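Stop treating every rash as dry skin

2026-03-29

Most people with a rash do the same thing I did. They look at it for a few days, decide it's dry skin, and put lotion on it. When the lotion doesn't work they try a thicker lotion. After that they dig through the bathroom cabinet and find a tube of something a relative was given years ago, and they use that.

I had an itchy patch on the inside of my elbow for most of last winter. I went through two bottles of lotion and half a tube of hydrocortisone before I made an appointment. The doctor at the clinic in Dreswood asked me one question I hadn't thought about, which was what had changed in the weeks before it started. What had changed was my laundry detergent. I had contact dermatitis, and I had been washing the cause of it into my shirts every Saturday.

My argument is a simple one. We should spend less on skin products and more time finding out what is wrong with the skin in the first place. I think the stores, the clinics and the rest of us all have some part in how badly this goes now.

Start with the stores. I went to the pharmacy on Rusasside last month and looked at the skin care aisle with this in mind. Nearly everything on the shelf is sold by how it feels or by a word like "calming" or "repair." Very little of it tells you what condition it is for. The boxes that do name eczema are next to boxes with almost the same design that name nothing. A person with itchy red skin has no way to sort these out, and the price doesn't help. I bought a Medve cream for $49 in December that did less for me than plain petroleum jelly did.

I don't have anything against Medve in particular. The cream smelled fine and it was not harsh. My complaint is that I had no business buying it, and nothing on the package gave me a reason to stop.

"Fragrance free" and "unscented" are a good case of the labeling problem. Many shoppers take them to mean the same thing. A product sold as unscented can have an ingredient in it that covers up other smells, and for somebody who reacts to fragrance that can be enough to keep a rash going for months. I read labels for a living, more or less, in a purchasing office, and I didn't know this until I was told.

Then there is the habit of borrowing prescriptions. Nearly every household I know has a leftover steroid cream in it. These creams work well when they are used the right way on the right thing. The strong ones can thin the skin if they're used too long, especially on the face and in the folds of the body. They can also make some rashes look better for a week while the real problem spreads. I used one from my sister's cabinet, and I would not do it again.

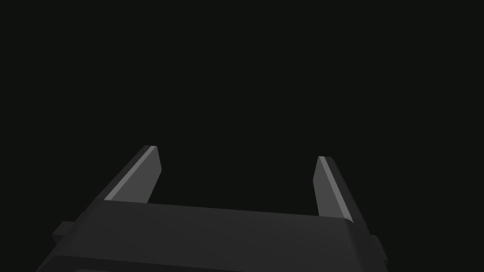

The clinics have a harder job, and I have more sympathy for them. Dreswood has around 2000 households and no dermatologist. The nearest one with open appointments in February was an hour and a half away and was booking into summer. A general practice can handle plenty of skin complaints, but the visits are short and a rash usually comes up at the end, after the blood pressure and the refills. By then there are three minutes left. The patient says it's a little itchy, the doctor says try a moisturizer, and everyone goes home.

Patch testing is what suffers most from this. It's the standard way to find out which substance a person is allergic to. Small amounts are taped to the back, left for two days, and read over the following days. That means several visits in one week, and a person who works hourly shifts may lose pay for each of them. I was quoted $981 before insurance. I was lucky that the detergent was a good guess, because I don't think I would have paid it.

Online services are supposed to fill the gap. I tried Curora, where you send in photos and fill out a form. The reply came the next day and was polite, and it suggested the same hydrocortisone I was already using. The form asked about my age, my medicines and my pain level. It had no question about soap, detergent, jewelry, gloves or work. I think photos can be useful for following a rash that already has a diagnosis. For a new one, I'd want somebody to ask about my week.

People will say that a rash is minor and that most of them go away. Many do. But an itch that wakes you up at two in the morning is not minor after the third week, and skin that has been scratched open can get infected. Hairdressers, nurses, cooks and cleaners get hand dermatitis bad enough that some of them change jobs. It gets treated as a cosmetic matter, and I think that is a mistake.

What I would like to see is not expensive. Clinics could hand out a one-page sheet asking what touches your skin in a normal day, to be filled out in the waiting room. Stores could put the plain, cheap ointments at eye level for once. And the rest of us could write down the date a rash starts and anything new that came into the house before it.

If it is spreading fast, blistering, near the eyes, or comes with a fever, don't write anything down. Get it seen that day.

My elbow took about three weeks to clear after I changed detergents. I still have most of the Medve cream.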